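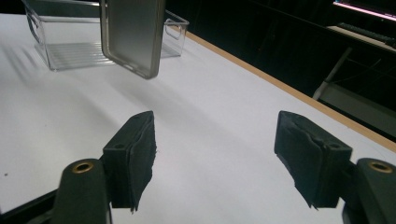

The pads had been Zdislava's idea, and by Wednesday she was calling them a prototype.

"They grip," she said.

"They shed," said Szekeres, who paid the other half of the rent on the workshop in Woltcombe and felt this entitled him to half the opinions. He picked a bit of gray fluff off his sleeve and put it on her side of the bench.

The job was simple enough to fit on a sticky note, and for most of July it had lived on one. Pick up phone case. Put in bin. Do not drop phone case. Somebody had underlined "not," and later somebody had underlined it again in a different pen.

Zdislava Hubáček had glued the first set of pads with Trisex, a contact cement her uncle swore by and no shop would admit to stocking. It held the pads to the fingers beautifully. It did nothing to hold the pads to themselves.

"Four weeks," said Szekeres. "My niece can put a phone case in a bin. She's two."

"Can she do it 56 times in a row?"

He considered his niece. "She'd want a snack."

Zdislava squeezed the grip and watched the fingers close, slow and slightly cross-eyed, on nothing at all. She liked them like that, before there was anything to get wrong. Then she opened them again and reached across the table.

The case came up. It tilted. A flap of padding folded under it like a tongue — and the case stayed where it was, a hand's width in the air, while neither of them breathed.

"Bin," whispered Szekeres.

"I know where the bin is."

"Left a bit."

"If you say left a bit one more time, I'm moving to Brivness."

He went and put the kettle on, very quietly, with his back to her, and said it to the kettle.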